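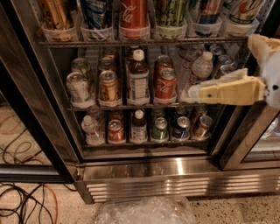 1. Contexte et question de départ

Ce rapport rend compte du projet mené dans le cadre de l'unité « Enquête et consommation ». Le sujet retenu est la consommation de boissons sucrées chez les étudiants de la résidence Wellow, et plus précisément l'écart entre ce que les gens pensent boire et ce qu'ils boivent une fois qu'ils le notent.

La question vient d'une remarque faite en cours : dans les enquêtes alimentaires, les réponses de mémoire sous-estiment souvent les prises entre les repas. Nous voulions voir si cela se vérifiait à petite échelle, dans un lieu que nous connaissions, avec des moyens limités.

La résidence est reliée au campus par la ligne de bus de Skateston. Les étudiants y disposent de cuisines partagées à chaque étage. Le premier supermarché est à un quart d'heure à pied, ce qui joue sur les achats : beaucoup prennent leurs boissons à l'unité, sur le campus, et peu achètent des packs.

2. Méthode

L'enquête s'est déroulée en juin, en 2 étapes.

La première est un questionnaire en ligne, envoyé à 400 résidents. Il comportait des questions fermées sur la fréquence de consommation (sodas, jus, thés glacés, boissons énergisantes), le lieu d'achat et le moment de la journée. Une question ouverte demandait pourquoi la personne choisissait telle boisson plutôt qu'une autre.

La seconde est un carnet de relevé tenu pendant quatre semaines par une partie des répondants. Chaque prise devait être notée avec l'heure, le volume et le contexte (repas, travail, sortie, trajet). Pour la saisie, nous avons utilisé Drastico, une feuille de calcul partagée mise en forme par notre groupe. Les premières lignes ont dû être reprises à la main, car les volumes étaient saisis tantôt en centilitres, tantôt en millilitres.

Les boissons chaudes sucrées par la personne elle-même n'ont pas été retenues. C'est un choix discutable, sur lequel nous revenons dans la partie 4.

3. Résultats

3.1 Fréquence déclarée et fréquence relevée

Dans le questionnaire, la réponse la plus courante est « une à deux fois par semaine ». Dans les carnets, les mêmes personnes notent presque toujours davantage. L'écart est faible pour les boissons prises à table et nettement plus fort pour celles bues pendant le travail personnel, en particulier le soir. Plusieurs participants ont écrit dans la marge qu'ils avaient oublié l'existence de ces prises au moment de répondre.

Les jus de fruits posent un problème à part. Une bonne partie des répondants ne les range pas parmi les boissons sucrées, même quand la liste fournie les mentionne.

3.2 Lieux d'achat

Le distributeur du bâtiment Brekke revient le plus souvent, devant la cafétéria et le supermarché. Les achats y sont groupés aux pauses entre deux cours. Le prix est cité comme un défaut, sans que cela change visiblement le comportement.

3.3 Motifs

Quatre motifs ressortent de la question ouverte : le goût, la fatigue, l'habitude et l'absence d'autre chose à proximité. Le dernier nous a surpris. Il est surtout donné par des étudiants dont les cours ont lieu au rez-de-chaussée de Brekke, où la fontaine à eau était en panne une partie du mois.

Les versions sans sucre sont choisies par une minorité régulière, qui en change peu. Les autres disent les avoir essayées et ne pas aimer l'arrière-goût.

4. Limites

Les personnes qui acceptent de tenir un carnet sont sans doute plus attentives que la moyenne à ce qu'elles boivent. Le fait de noter modifie aussi le comportement : deux participants signalent avoir renoncé à une canette pour ne pas avoir à l'inscrire. L'écart mesuré est donc probablement inférieur à l'écart réel.

Le mois de juin est une période d'examens, avec des horaires décalés et des journées chaudes. Un relevé en novembre donnerait peut-être autre chose.

L'exclusion des boissons chaudes retire du total le thé et le café sucrés, que certains consomment plusieurs fois par jour. Il aurait fallu prévoir une colonne séparée dès le départ.

5. Suites envisagées

Le questionnaire sera raccourci et la définition de « boisson sucrée » placée avant la première question. Nous proposons aussi de signaler au service du bâtiment la panne de la fontaine, avec les réponses anonymisées en annexe.

Rapport remis le 27 juillet 2026. Annexes : questionnaire, modèle de carnet, tableau de saisie.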